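Girurow opened its workshop in Lunde to visitors for an afternoon in September, and 919 people signed up for it. The engineer in charge of the two-arm demonstration met us once the doors had closed.

The company calls its setup Javis. The engineer described the work as "handling things that don't hold their shape," and said cloth was the part visitors asked about most.

"People have seen robots weld a car door. They want to know why a small piece of fabric is so hard," the engineer said. "A box is the same box wherever you grab it. With fabric, every time you take hold of a corner the rest of it moves."

Javis has been in development for 22 months. Early tests used one arm, and the team added the other after a trial at a packing site in Skilthorpe. "One arm can pick a thing up and put it down. To straighten it you want a second hand – same as at home."

The team has logged 1637 practice runs so far. We asked how many went well. "Fewer than I'd like. We keep the bad ones too, they're useful."

Does the engineer expect to see Javis in homes? "Not soon. Packing rooms first, laundries maybe. A kitchen table with kids around it is a different job."

Girurow plans another open afternoon in the spring, with longer time slots. Registration will be through its website.

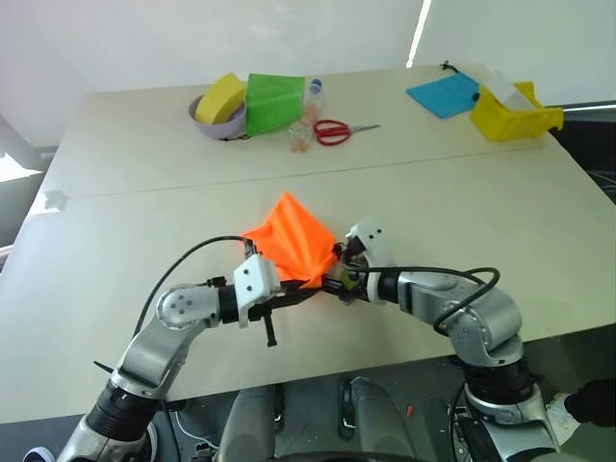
The two arms at work on a piece of orange fabric at Girurow.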